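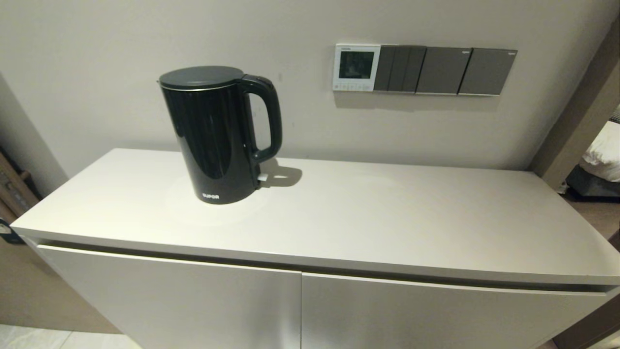
## Skivora kettle runs, June, afternoon

Black SUPOR kettle on the white cabinet. Zarine policy, handle detector from Plelard. 30 trials logged, 7 thrown out for bad head pose. I don't trust the rest much yet.

The claim is that the detector finds the handle from any head angle. Fine, but the handle is on the right in all our views, so a plain "go right of the body" rule might score just as well. Must run that baseline.

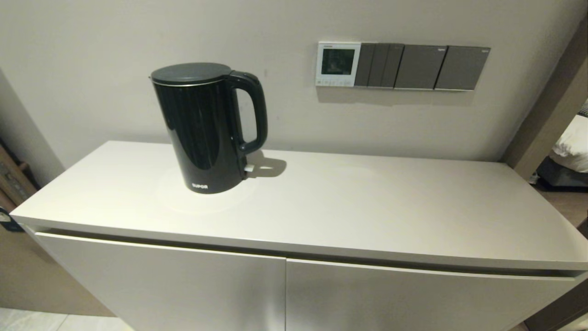
Glossy black plastic is my other worry. Depth on it was patchy in 3 trials and Xia filled the holes with a guess. Seed 3846 looks best, and I'd like to see it repeated before it goes on a slide.

TODO: turn handle left, rerun.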